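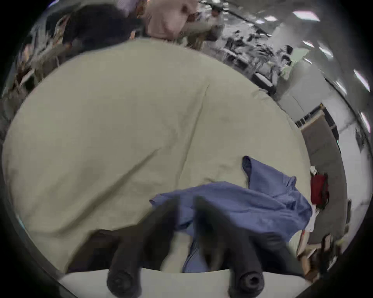 Color transfer is the most common cause of claims on rented bed linen. It requires moisture, pressure and time, and a dark item does not have to be new to release dye. A crumpled blue cloth against a large beige fabric is a typical pairing: if either is damp, the folds hold moisture where the two touch. Separate them before bagging.

Which items count as colored?
Anything darker than the Fliten shade card, strip 2. Sage, cream and beige sheets are classed as light and can share a bag with white.
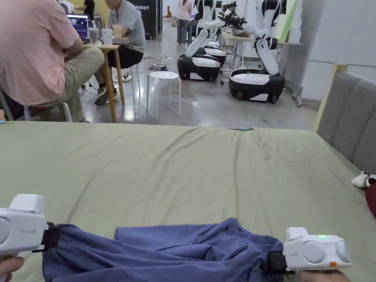 Trim, piping and printed labels are ignored for sorting, except red trim, which is always treated as colored.

What wash temperature does Larasico use?
Light items are washed on the hot program and colored items on the warm program. Customers may request warm for all items on the order form. The change takes effect with the next delivery. 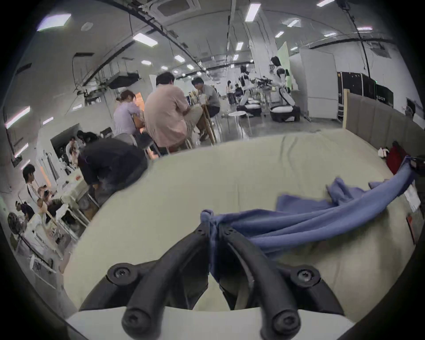 Linen Service FAQ, Issue 37

Can I treat a stain before collection?
Rinse with cold water only. Do not apply bleach or a store-bought stain remover. Residue reacts with the Drostisier rinse agent and can leave a yellow ring. Let the item dry fully before bagging.

Are creases a defect?
No. Fitted sheets are folded by machine and may arrive with soft creases at the corners. Holes, open seams and failed elastic are defects and are credited in full.

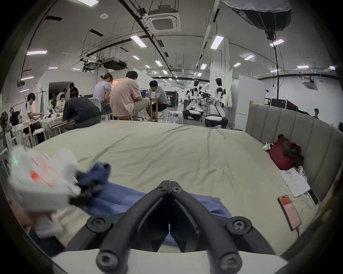

Larasico Textile Care Department

How long do I have to report a problem?
8 days from delivery. Quote the number on the bag tag. Accounts served from the Ionescu depot should use the depot form. Reports for August deliveries follow the same limit.

Last revised July 11, 2026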